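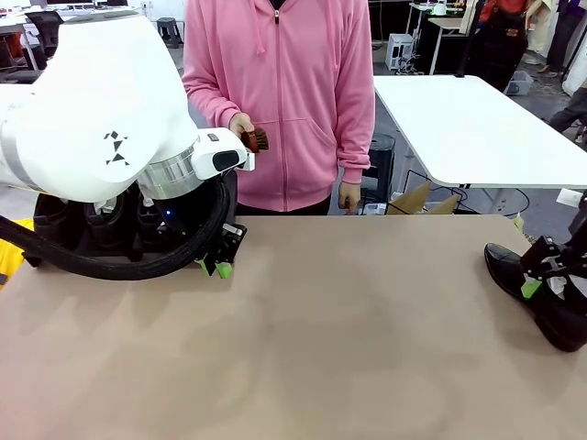 Shoe brush in hand, and one black dress shoe under the right gripper.

I have spent most of this spring thinking about shoes, and I'm having a wonderful time. Our project is called Rekholm, and it's a two-armed robot that we want to teach to handle footwear: pick a shoe up, turn it around, hold it steady for brushing, put it back with its mates. We aren't programming any of those motions by hand. We're collecting examples, lots of them, and the model has to work out the rest.

People keep asking me what the collecting looks like, so this post is about that part. (Training will get its own post in July, if Radoslava lets me near the charts.)

Every example is one complete go at one task. We call them takes. Somebody reads the instruction out loud, the arms do the task with one of us driving them, and we save the joint positions along with all the video. Then we set the table up again, a little differently, and go once more. A shoe that was pointing at the window now points at the wall. The left one gets swapped for the right one. I used to line things up neatly between takes and Lena had to break me of it, which took her two full weeks, because a model that only ever sees neat shoes is going to be useless in anybody's hallway!

Black dress shoes were my idea and I'm a bit proud of it. They're shiny, so the highlights slide all over the place when the shoe moves, and it's hard for the cameras to tell where the toe ends and a shadow starts. They're also floppier around the opening than you'd think, so we stuff them with paper. The first batch we did without stuffing and the grippers kept folding the collar in. Osaze wanted to keep those takes as a separate set and I think he was right, we may want them later.

The numbers so far: the plan is 1560 takes over the whole footwear set, and we've recorded 231. Of those, 108 have been through review. Review is slower than recording, and it's the part I would hire for tomorrow if I could. Signe watches each take from start to finish and writes down where the grasp begins, where it ends, and whether the shoe slipped. She has started to recognize who was driving just from how the wrist turns. Apparently I overshoot and come back, every single time.
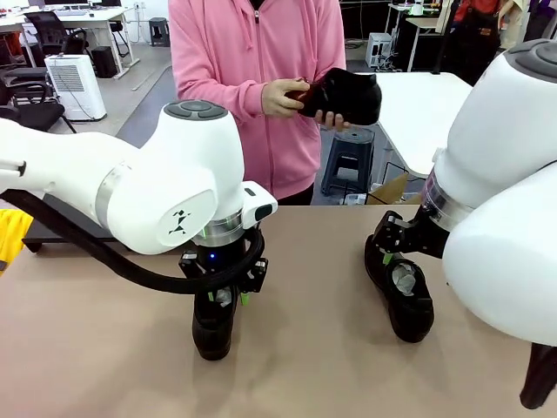
Do you throw away the takes where something goes wrong?
Most of them stay in, with a label that says what went wrong and when, and we only delete a take if the recording itself is damaged.

That rule came out of a long argument, by the way. My first instinct was to keep only the clean ones. But a driver who fumbles a grasp and then recovers has shown the model how to recover, and you can't get that from a perfect run. We tried it on a small set of 200 takes from our older project, Vusilley, training once with the fumbles and once without, and the version that had seen fumbles was a lot better at trying again. It's a small test and I wouldn't bet the house on it. Still, I was grinning all afternoon.

Next up is two-shoe work, where each arm has its own shoe and the pair has to end up side by side with the toes matching. I drove the first few and my shoulders still hurt. After that come boots (laces!!), and Védís has already offered us a bag of old hiking ones from her garage.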